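### 3.2 The Vokico fingertip kit

The kit under review is sold as a retrofit for parallel-jaw grippers. It contains two molded fingers, a mounting plate, four screws, a wrist camera on a short bracket, and a license for the vendor's grasp planner. We bought ours through the ordinary web store in January and told the vendor nothing about the study until testing was over. The price was $400, with a replacement pair of fingers included. The Lakik kit, which we use for comparison in Section 4, costs more but comes with a longer warranty.

Installation took one person under an hour. The plate fit our gripper without shims. The camera bracket did not sit flush at first, and we had to file down one edge of the plate before the screws would seat. The printed manual covers an older bracket, so we worked from the drawing on the vendor's support page. Both fingers have to be mounted before power-up, as the homing routine closes them against each other and stores the result as zero width.

After homing we checked alignment through the wrist camera with the arm parked low in the test enclosure. The enclosure is a plain box with pale walls, chosen so that the planner's background model would have little to latch onto. Figure 2 gives the wrist view with the fingers nearly closed and nothing in the grasp. We looked for two faults at this stage: tips at different heights, and inner edges that were not parallel. Either one leads to thin objects being pushed out of the grasp as the fingers close.

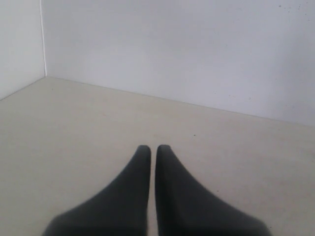
**Figure 2.** Wrist camera view inside the enclosure, fingers nearly closed, no object held.

Lahcen El Idrissi, commenting on a draft of this section, objected that a check with no load says little about a soft finger. In his view the tips can line up well in free space and still splay under five newtons, and a buyer would want to know the second number before the first. He also asked whether the stored zero drifts over a long run, and suggested homing again at fixed intervals.

We agree with the first point and added a loaded test. A steel gauge block was gripped at the force the vendor recommends, and tip separation was measured on both sides of the block. The difference between sides stayed below half a millimeter for both the original and the replacement fingers. On the second point, we now home the gripper after every 20 grasps. This adds a few seconds each time and is not required by the manual, so readers who follow the vendor's procedure may see slightly different results.

The full trial set consists of 3,158 grasps on the Halvorsen parts list, with the planner left at its default settings. Of these, 237 failed. We count a failure when the object is not in the grasp at the end of the lift, whatever the cause. Most failures came from flat parts lying against a wall, where the wide base of the finger touches the wall before the tip reaches the part. The planner does not seem to model the base at all — it treats each finger as a straight bar of tip width. We reported this to the vendor after the trials and were told that a revised finger model is planned.

Camera calibration held for the whole set. We repeated the vendor's routine at the start and end of the trials using the Hirkby target board, and the change was too small to affect grasp placement. The board is not part of the kit and must be bought or printed separately, a cost that the comparison in Table 3 includes.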